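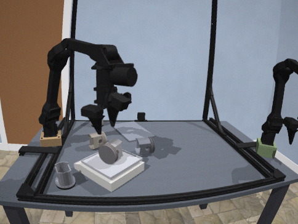
Kanddale, October

Figure 1. The simulated two-arm cell used by the student teams, with the left gripper over the parts.

3.2 The assembly exercise

We had promised the robotics club a task that felt like proper workshop work, and after a good deal of friendly arguing (Pramila Vishwakarma wanted gears, Fiachra Ó Ceallaigh wanted almost anything else) we settled on the piston parts in Figure 1. The two arms stand on opposite sides of a grey table, the left on a tan base and the right on a light green one, and the students very quickly stopped saying left and right and spoke only of "Tan" and "Green", a habit we have caught ourselves and kept for the rest of this paper.

Each team wrote its own controller and was given 40 practice runs, followed by 10 scored runs on the Tuesday evening. A run began with both grippers empty. One piston started on the white tray and the other on the table behind it, and we were pleased to see how much lively discussion this small difference caused! Most teams went for the tray first, though Jennylyn Dalisay's team made a good case for beginning with the small block with the hole in its side.

Every attempt was logged, practice included, and the full record comes to 3,873 entries. Donal Mac Suibhne and Muireann Ó Gríofa read through the failed grasps by hand, over rather a lot of tea, and their groupings are used in Section 4.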